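December, late, tea gone cold beside me

I meant to write this last night but fell asleep on the couch with my shoes on, so I'll try to get it all down now before I lose the thread of it. The question I keep chewing on is the same one I had in my twenties, when I was sure I'd never iron a shirt past the age of 40: can a machine tidy up after a person yet? I'm 66 now and still ironing (badly, and only collars).

We spent most of today on shelving at Plasow. It sounds so small when I write it down. Put the books on the shelf, put the rest where it belongs, leave the table fit for somebody to eat at. My mother could do it while talking on the phone and stirring a pot, and she'd have scolded me for calling it work. But I sat there with my notebook and thought about everything she must have been deciding without knowing she decided it. Which way up a book goes. How hard to squeeze a thin one. Whether the thing leaning is fine as it is or about to bring its neighbors down with it.
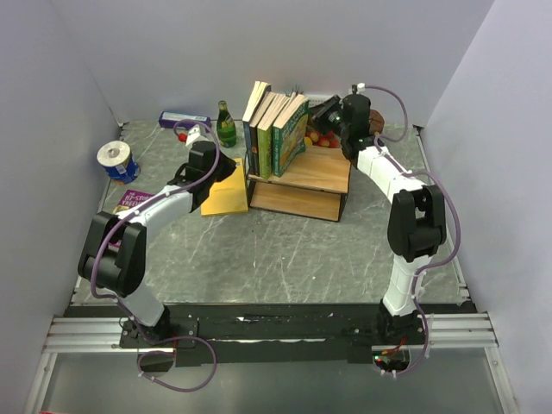
Books are harder than bottles, I've come to believe. A bottle is the same all the way around and you can come at it from wherever you like, but a paperback flops open the moment you pick it up by the wrong side, and then you have pages everywhere and a cover folded back. And a flat folder on a tabletop is worse still! I tried it myself at the kitchen counter this evening, using only a finger and thumb and no fingernails, and I chased that folder all the way to the toaster before I gave up and slid it off the edge into my other hand. I'd like to see that trick learned by a machine. Maybe it has been already, over at Stanoro, where they're always a little ahead of us and never shy about it.

So, can they do chores? My answer tonight is that they can do a piece of one. We ran the shelf task 84 times over this past stretch and 70 of those I'd have called good enough for my own house, and I was so pleased I bought myself a cinnamon roll on the way home. Then on the bus I started thinking about the other ones, and how I'd feel about a helper who dropped my things that often, and the roll didn't taste quite as good.

Still, I'm hopeful, more than I was last winter. I'd pay good money for something that only put books away and wiped the counter. It wouldn't have to fold sheets.

Must remember to call about the furnace filter, and to take back the Jardine catalog I borrowed 6 weeks ago. Going up to bed now, dishes still in the sink.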